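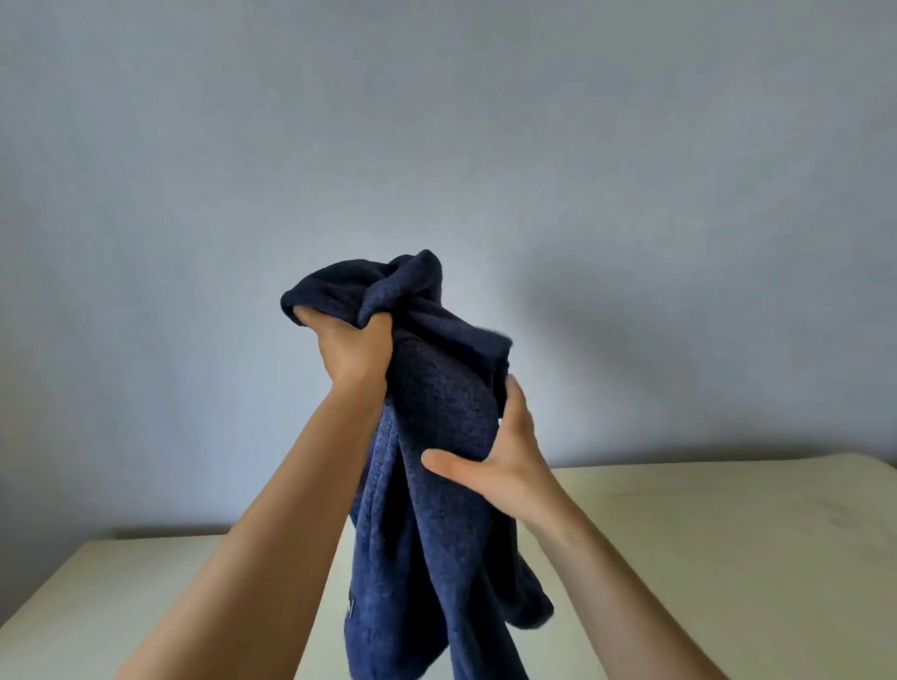 Does a high score on the phone-use scale mean the person has a disorder? The score shows agreement with a list of statements, and a diagnosis needs evidence of impairment as well.

Oct 1, 2018. Second read of the Dostis survey draft. 400 students, one campus, self-report only. Lauri Manninen wants the cutoff at 32. I can't find where that number comes from – the February pilot had 100 respondents and no clinical interviews. Retest interval was 2 weeks, too short for a trait claim. Asked Reto Kaufmann for the raw item scores. Items 4 and 9 look like the same question reworded.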